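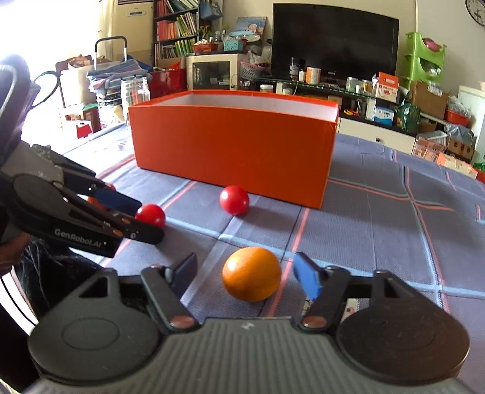

Tindalbridge Home Collection Kit, two-hand set

Sort-and-box package for kitchen tables, living rooms and other places nobody designed for robotics

Price: $356 per month, 8-month minimum
Lead time: 52 days from signed order
Availability: in stock at Sulton, back-ordered everywhere else
Page updated Aug 7, 2022

Overview

The two-hand set is for teams who need manipulation data from actual homes and have already priced out building a fake one. You supply a table, a person and a place to plug things in. We supply the collection plan, the task objects, the storage and a number you can put in a spreadsheet without having to defend every cell of it.

The plan assumes one operator working both hand-held grippers over a single tabletop. The starter task is balls into an open box. It sounds like something a toddler could do, and a toddler would cost you less per month, but the consent forms are terrible.

What the monthly price covers

Rental of the task object set: small balls in red and orange, an open-top box, and spares of both, as balls roll under things and stay there.
The Kaczmarczyk session planner, which tells the operator what to pick up next and does not mind being ignored.
Storage for 400 hours of recordings.
Email support from our Sulton office.
One swap of the task set during the minimum term.

What it does not cover

The grippers. We are gripper-agnostic, a phrase our sales team likes and our workshop does not. Bring a pair you already own, or ask for a separate quote.
The table, the tablecloth and whatever lives on the shelves behind them.
Operator wages. Please budget for these first. They will be the largest line on the sheet, and every customer who has left them for last has called us in April to talk about it.
Shipping outside the continental US.

Choosing a room

Buyers tend to ask for a clean room. We usually talk them out of it. A policy trained over a bare white table will do beautifully over a bare white table, and you probably don't have many customers who live in one. Plaid cloth, crowded bookshelves, a TV that has been in the same spot for years, baskets stacked on other baskets — leave it all where it is.

What you do need is enough open tabletop to keep the objects apart at the start of a task, and enough floor for the operator to stand without backing into furniture. Pick a room with a door if there are pets. The orange ball is irresistible to dogs, and tooth marks are not covered under normal wear.

Budgeting notes

The 8-month minimum exists for a dull reason: the first month goes to setup, and the second goes to redoing what was set up in the first. If you are planning a short pilot, ask for the Fonda plan instead. It costs more per month, lasts half as long and comes with a much thinner contract.

Most of the surprises on a first budget come from these places:

Finger pads. They wear, and they wear unevenly if your operator has a favorite hand. Order replacements with the first shipment and check the fit against your own gripper model.
Uploads. Home internet is fast in the direction you don't need. Price a drive and a courier before you promise anyone same-day data.
Labels. If your team wants every grasp marked by a human, add that work as its own line. It does not fit under "miscellaneous," although we have seen it try.
Repeat visits. The household will move the couch between sessions. You can pay to have it moved back or call it variety. We recommend variety.

Terms

Billed monthly in advance. The task set goes back to Sulton at the end of the term, in its original carton or one of similar ambition. Lost balls are charged at cost. Lost boxes are charged at cost plus a short phone call, during which we will ask how.

Ordering

Use the quote form and tell us how many rooms, how many operators and what grippers you plan to use. Multi-room orders are quoted by hand and take a little longer. Tindalbridge will hold a quoted price for 52 days, the same as the lead time, so that both can expire together.

Related items: Tindalbridge Spare Task Objects; Kaczmarczyk Planner, extra seat; Fonda Short-Term Plan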